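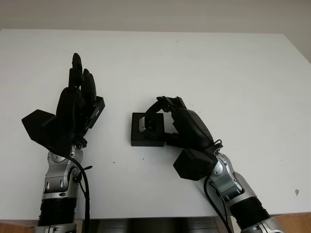

Notes by Éabha Ní Chonaill
Evening course in household and small-business bookkeeping, handout 4

Home | Course notes | Reading list | Timetable | Contact

Welcome back, everyone, and thank you for the very good questions last time, several of which I have folded in here because they were better than my own plan. We had got as far as the cash book, and I promised we would spend this session on the bank reconciliation – a grand name for sitting down with two lists and finding out why they disagree.

Start with the closing balance on the bank statement and the closing balance in your own cash book, and write both at the top of a clean page. They will almost never match, and I would ask you please not to be upset by this. Most of the difference is timing. You have paid a supplier and written it down, but the bank hasn't caught up, or a customer has paid straight into the account and you haven't yet heard about it.

We'll use the same shop as before, Trundis, which sells lampshades and does a few repairs. At the end of June the cash book says £539 and the statement says £783. The gap is £244, and our job is to account for every pound of it.

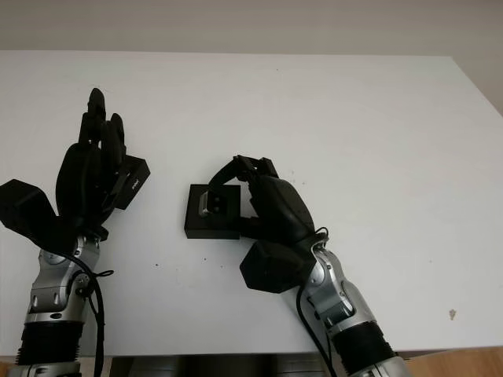
Tick off each item that appears in both places. Do it in pencil, and go slowly, even if you are the sort of person who can run an eye down a column and feel fairly sure. What remains unticked goes into one of two groups. The first is things in your book that the bank has not seen, and for Trundis there is just one of these, a cheque to Kikuchi for £252. Take it away from the statement balance and you have £531.

The second group is things the bank has seen and you haven't. Trundis has a bank charge of £8 which was never entered. Take that off the cash book and you have £531 there too, and you may put the kettle on. Do remember that the charge has to be written into the cash book properly, while the cheque needs nothing more from you until it clears.

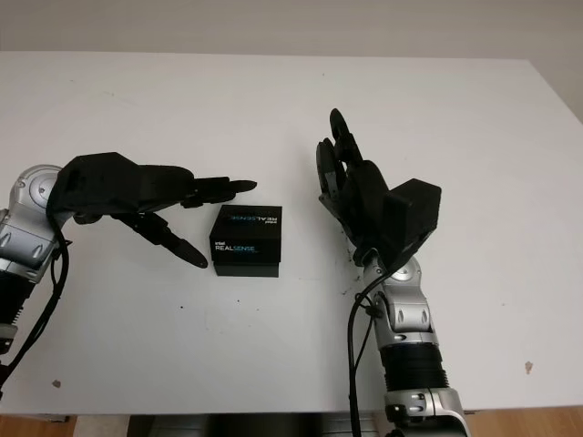 Riku Sugiyama asked what happens if a cheque never clears at all. Banks here will usually treat one as out of date after six months, so if it is still on your list by then, ring the supplier, cancel it and enter it back in. Hiếu Hứa wondered whether small differences can be let go. I would rather you didn't, as a small difference can be two large mistakes leaning against each other, and I have lost whole evenings to that.

For next time, please work through the Flarley figures on the separate sheet. Set the page out as we did in class, statement on the left and cash book on the right, and bring your workings even if they go wrong halfway down – those are often the most useful ones to look at together. We'll go on to petty cash after that.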